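Search this site Search Go Menu

Let the Students Pack the Basket

I teach the robotics elective at a technical school in Polldale. For two years now I have had the same argument with colleagues, with parents, and sometimes with myself. The argument is about whether our students should spend their semester on competition robots or on what one father called "shopping practice." I want to explain why I am on the side of the shopping.

First, how the course was before. We entered the Tumside league every spring. The students built a small driving robot, it had to push blocks into a corner, and the whole match took less than three minutes. It was exciting, I do not deny it. We had shirts. But when I looked at who was doing the work, I saw two students writing code, one student driving, and the others cutting foam for the display stand. In the last year I asked every member of the team to explain to me how the robot knows where the block is. Two could do it. The others had been in the club for months and they were ashamed, and I was more ashamed than they were.

So we stopped. With the money from the league fees and a grant from the Lakitz education fund we put together a closed cell with two arms and a table. The task for the semester is very plain. There are objects on the table, there is a shopping basket, and the arms have to put the objects into the basket. A student controls the arms by hand, every attempt is recorded, and later the class trains a program on these recordings. At the end of the term the program tries alone.

I admit that it is slow. A group that starts at two in the afternoon may have 15 good recordings when the bell rings, and a good part of these they will throw away the next week, when they understand better what "good" means. One group last year needed 325 attempts before they had a set they trusted. The father I mentioned heard this number at the open evening and asked me if I was joking.

But please look at what happens in those attempts. The students have to decide which object goes first. Heavy things at the bottom, they say, as everybody who has carried groceries knows. Then they discover that the gripper does not like to pick the heavy thing, and that a soft package behaves differently every time. They have to write down a rule, and after that they have to follow it, all of them, also the student who is sure that he has a better way. If three people pack in three styles, the program learns a confused mixture of the three. I have never found a better lesson about working together, and I did not have to give a speech about it.

Some people say that this is boring work and that boring work belongs to companies, not to schools. A colleague told me that at Vandenberghe, where a number of our graduates go, they have staff who do it all day. This is true. It is also the reason why I want our students to know it from inside. Some of them will lead such staff. Somebody who has sat at the controls on a Friday, late, with a tired neck, trying to take hold of a small carton for the ninth time, will write different instructions than somebody who has only read about it.

A second objection is more serious for me. It says that students need to see a victory. In a competition you win or you lose, and you go home with a clear feeling. With the basket there is no clear moment. I have thought about this a lot, and I agree with half of it. The first months are hard, and a few students left us for the drama club. Now we mark small results on the wall of the room, for example the first session without a dropped object. It helps a little. I do not think it replaces a cup.

Still, the half-finished work has its own value - you can stop it at any moment and ask questions. I often do this. I say "hands off," and we all look into the cell and talk about what should come next.

With the basket partly filled and a stapler and one small box still on the table, a class can argue for a long time. Which arm takes which? Does the stapler go on top of the cardboard package or beside it? Should one arm wait? 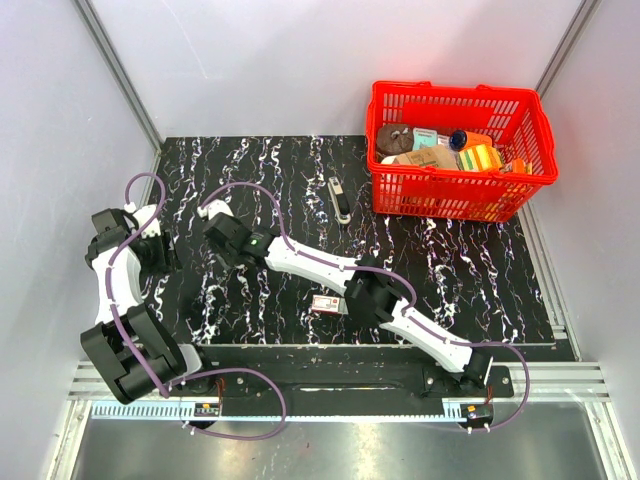 What I Would Ask From Other Schools

I do not ask that anybody closes a competition team. If your team is happy and every student in it can explain the machine, keep it. I only ask that you make the test I made. Take each student alone, for five minutes, and ask how the robot knows what it knows. Be ready for the answers.

If you want to try our way, you do not need 100 different objects. We began with a stapler and what people had in their kitchens. Better to spend the money on a stable table and on time. Time is the difficult part. Our sessions are 70 minutes, and this is too short, because some 15 of them go to starting up and cleaning away. I have asked for a double period for next year and I am still waiting for the answer.

And grade the notebook more than the final run. In our first year I graded the final run, and the students became nervous and hid their bad recordings from me. Now the bad recordings are in the notebook with an explanation, and I learn from them too.

4 comments

rollingbearing
My daughter was in the group with 325 attempts. She complained at dinner from October until the end of the term and then she signed up again. I have no explanation.

Physics_room_2
I agree on the notebook but not on the league. Our Tumside team rotates every role each month and all of them can explain the sensors. The problem you describe is how the team was run.

mkt
What do you do with left-handed students at the controls? We have a similar setup and it was a real problem for us.

Author
To mkt: each student begins with the arm they prefer and changes after three weeks. The left-handed ones were usually faster at the change. To Physics_room_2: yes, it was run by me, so I accept this.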